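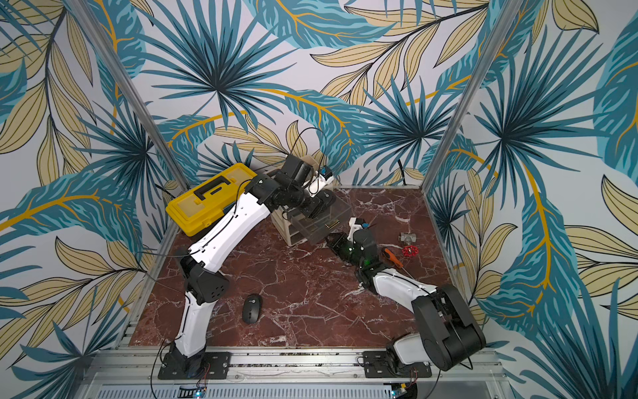 Every June the lights come back over the reservoir at Bridumholm, and every June the same two groups of people ruin them for me. The first group has already decided they are visitors from another star. The second has already decided they are headlights. Neither group owns a tripod.

I have seen the lights twice. They were pale orange, low over the far bank, and they hung there long enough for me to finish a sandwich and feel underdressed. Then they went out, left one first. That is my whole report. I have told it at dinners for years and it has never once gotten longer, which puts me at a disadvantage in this field.

The field likes a story that grows. A man at the Zabala diner used to tell one about a disk the size of a barn. By the time the diner changed hands, the disk was up to 440 feet across and had landing gear. I don't think he was lying. I think he told it to people who leaned in, and he gave them a little more each time, the way you do with a dog and a plate of bacon.

My complaint is with how we collect these things. The Varomcombe Sky Register, which takes reports for our end of the county, has a form with 46 questions on it. It asks whether you felt watched. It asks whether your car radio acted up, and whether you have had vivid dreams since. Somewhere after question 30 it gets around to asking which way you were facing. By then a tired person who saw two orange dots has been walked past so many interesting possibilities that it would feel rude not to pick one up.

I wrote to them suggesting that the form be cut to one side of one sheet: where you stood, which way you looked, what time it was, how long it lasted, how high above the trees. Hold your fist out at arm's length if you need a ruler. Leave the dreams out of it.

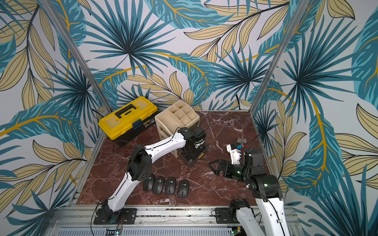
Ruvurent, a regular on the Register's message board, answered that people stop filling out a form when it reads like a parking ticket, and that the odd questions are the ones that keep them writing. Cut those, Ruvurent said, and you'd get clean reports from the three of us who already carry a compass, and nothing from anyone else.

I've chewed on that more than I'd like to admit. There is something to it. My own report fits on a napkin and has never helped a soul. But a pile of 100 long accounts in which hardly anyone mentions a compass direction hasn't helped much either, except to keep the filing cabinet from tipping over.

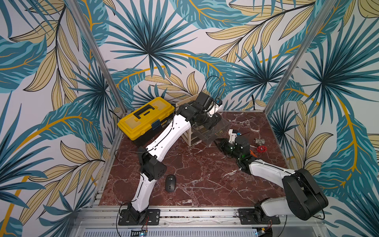
What bothers me is that the question could probably be settled, or at least shrunk. There's a road on the hill behind the far bank. If the headlight people are right, the lights should sit on one bearing and go out at the bend. Two people on the near shore, a good distance apart, with a map and a working watch each, could test that in a few evenings. The cost would be gas and bug spray.

I have proposed this on the board. The believers said instruments put the lights off – apparently they're shy. The skeptics said there was no point driving out to look at a road. So next June I'll be by the boat ramp with my compass, facing northwest, and if anybody wants to take the other end of the shore, bring your own sandwich.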